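Top-loading washing machine

A top-loading washing machine is a domestic appliance in which clothes are put in through an opening in the upper face of the cabinet. The drum turns on a vertical axis and sits inside a fixed outer tub, which holds the water. Load size is normally stated as dry weight; the Kukia range, for instance, runs from 2 to 13 kg.

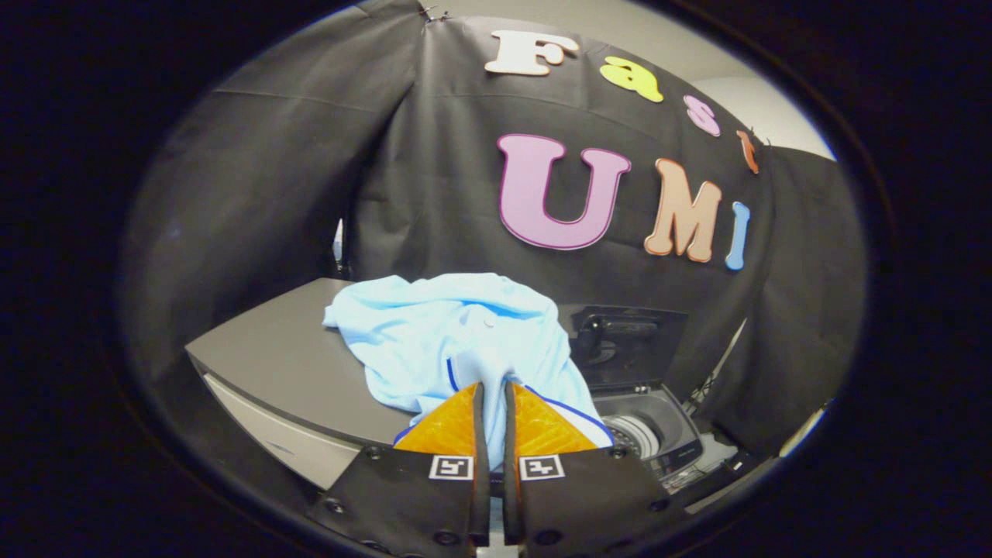
A light blue shirt on top of a washing machine with its lid raised.

Water is moved by a central agitator or by a low disc in the base of the drum. The disc type leaves more room for bulky items but tangles long sleeves more readily. A normal cycle on the Cluditar machines lasts 45 minutes, of which 11 are given to the final spin. Holes in the drum wall let water pass into the outer tub, from where it is pumped to the drain.

See also: Spin dryer; Twin tub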